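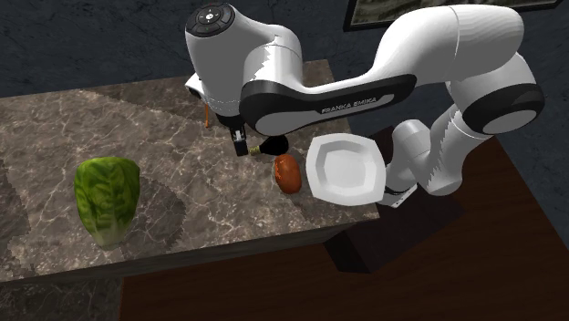 4 Einrichten des Thekenplatzes in der Simulation

4.1 Geltungsbereich

Dieser Abschnitt gilt für den Thekenplatz der Gemeinschaftswerkstatt Dornatero. Er regelt den Aufbau der Szene im Simulationsprogramm Nunulard und die Prüfung der Bewegungsabläufe vor der Übertragung auf den Aufbau im Werkstattraum. Kenntnisse aus Abschnitt 3 (Anmeldung, Rechte, Sicherung eigener Projekte) werden vorausgesetzt.

Die Arbeiten dürfen nur von Mitgliedern mit gültiger Geräteeinweisung vorgenommen werden. Einweisungen erteilt Cleiton Leite nach Vereinbarung.

4.2 Szene laden

1. Nunulard starten und die Vorlage „Theke Holanda“ öffnen. Die Vorlage ist schreibgeschützt und wird beim Öffnen als Kopie in das eigene Verzeichnis übernommen.

2. Im Feld „Plattenlänge“ den Wert 1350 mm eintragen. Abweichende Maße sind im Werkstattbuch zu vermerken.

3. Den Roboterarm aus der Bibliothek wählen und neben der Theke auf dem Sockel platzieren. Der Sockel darf die Thekenkante nicht durchdringen. Überschneidungen meldet das Programm in der unteren Statuszeile.

4. Alle 7 Gelenke auf Grundstellung setzen und die Eingabe bestätigen.

5. Den Parallelgreifer zuweisen und einmal vollständig öffnen und schließen.

Hinweis: Bei älteren Projekten fehlt die Zuordnung des Greifers. In diesem Fall endet der Arm am Flansch. Die Szene lässt sich trotzdem starten, Greifbefehle werden jedoch ohne Fehlermeldung übergangen.

4.3 Gegenstände anordnen

1. Die benötigten Gegenstände aus dem Katalog „Küche“ auf die Arbeitsplatte ziehen. Zulässig sind Lebensmittel, Geschirr und Flaschen. Weitere Objekte können über den Katalog „Frei“ ergänzt werden.

2. Jeden Gegenstand mit der Funktion „Absetzen“ auf die Platte bringen. Eine Eingabe der Höhe von Hand ist nicht vorgesehen.

3. Teller und Schalen zuerst setzen, danach runde Gegenstände. Runde Gegenstände können beim Start der Physikberechnung wegrollen und sind gegebenenfalls neu zu setzen.

4. Physikberechnung starten und abwarten, bis die Anzeige „Ruhe“ erscheint.

5. Anordnung unter eigenem Namen speichern.

Vorsicht: Liegende Flaschen dürfen für den ersten Probelauf nicht unmittelbar neben anderen Gegenständen angeordnet werden. Die Kollisionsprüfung erfasst den Flaschenhals in der Einstellung „Grob“ nur unvollständig. Für solche Anordnungen ist die Einstellung „Fein“ zu verwenden.

4.4 Betrieb mit zwei Armen

Soll ein zweiter Arm an derselben Theke arbeiten, ist er als eigenes Gerät anzulegen. Eine Kopie des ersten Arms übernimmt dessen Adresse und führt zu gleichzeitigen Bewegungen beider Geräte.

1. Zweiten Arm über „Gerät hinzufügen“ anlegen und eine freie Adresse vergeben. Die Adressen 54 und 62 sind für den Werkstattbetrieb reserviert.

2. Arbeitsbereiche beider Arme einblenden und so begrenzen, dass sie sich nur über der Plattenmitte überschneiden.

3. Den nicht benötigten Arm in Wartestellung fahren. Der Flansch bleibt in dieser Stellung außerhalb des gemeinsamen Bereichs.
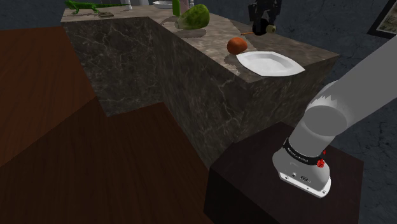
4. Vorrang im Menü „Ablauf“ festlegen. Der Arm ohne Vorrang hält an, sobald der andere den gemeinsamen Bereich belegt.

5. Probelauf mit verminderter Geschwindigkeit durchführen und das Protokoll auf Einträge der Stufe „Warnung“ durchsehen.

Hinweis: Führt ein Arm einen länglichen Gegenstand, so ist dessen Länge im Feld „Last“ einzutragen. Ohne diese Angabe berechnet Nunulard den Abstand ab der Greiferspitze.

4.5 Übertragung auf den Werkstattaufbau

1. Ablauf in Nunulard exportieren und auf das Steuergerät Grosel übertragen.

2. Ladestand und Prüfsumme am Steuergerät kontrollieren.

3. Bewegungsbereich freimachen. Personen halten sich während des gesamten Laufs außerhalb der Bodenmarkierung auf.

4. Not-Halt betätigen, Wirkung prüfen und wieder entriegeln.

5. Ablauf im Schrittbetrieb starten.

Achtung: Quetschgefahr zwischen Arm und Thekenkante. Der Eingriff in den Bewegungsbereich ist auch bei angehaltenem Ablauf untersagt, solange die Antriebe freigegeben sind.

Störungen sind mit Uhrzeit, Projektname und Fehlernummer in das Werkstattbuch einzutragen. Das Zurücksetzen des Steuergeräts richtet sich nach Abschnitt 6.

Stand: 15. Januar 2024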